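Vachon tabletop board, light wood look

Product no. 552
Sold by Justerine, shipped from our store in Zirnach

The Vachon is a loose top that you lay over a table you already have. Many customers buy it for an old kitchen table with burns and scratches, others put it on two trestles and use it as a desk. The grain is fine and the color is pale, between gray and beige, so it goes well with white walls and also with darker chairs.

The surface has a matt oil finish. Wipe it with a damp cloth and a drop of dish soap, then dry it along the grain. Please do not use scouring powder. Once in a year, May is a good month for it, you can give it a thin coat of Sturnari care oil – one small bottle is enough for the whole board. Let it rest overnight before you put anything on it.

Hot pots need a mat. Red wine and beet juice should be wiped the same evening.

Delivery takes 7 working days. The carrier brings the board to the front door but not up the stairs, so please ask a second person to help you. The box contains the board, 3 strips of felt and a sheet with instructions. Legs are not included.

Light wood tabletops with a metal tray:
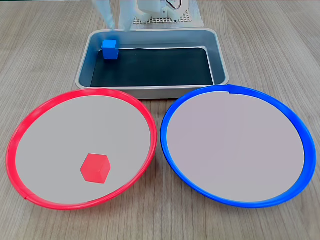
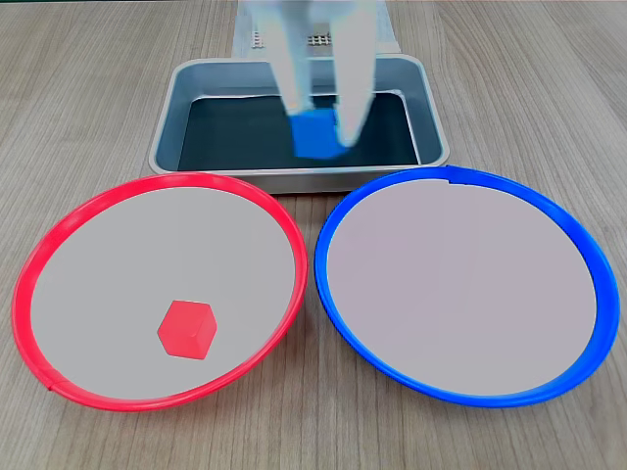
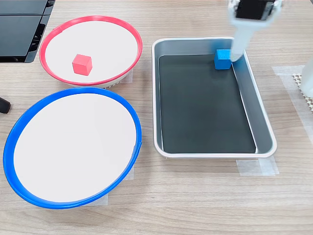
Color can differ a little from one board to the next, and it becomes warmer after some 400 days in a room with much sun. If you order two boards for one long table, write this in the comment field and Jocelyn Sandhu in our store will look for two that match. Cutting to size is possible, but a cut board cannot be returned.

Questions about trestles and legs are answered by Sunil Seneviratne, by phone until 4 in the afternoon. Samples of the surface are free, you pay only the postage.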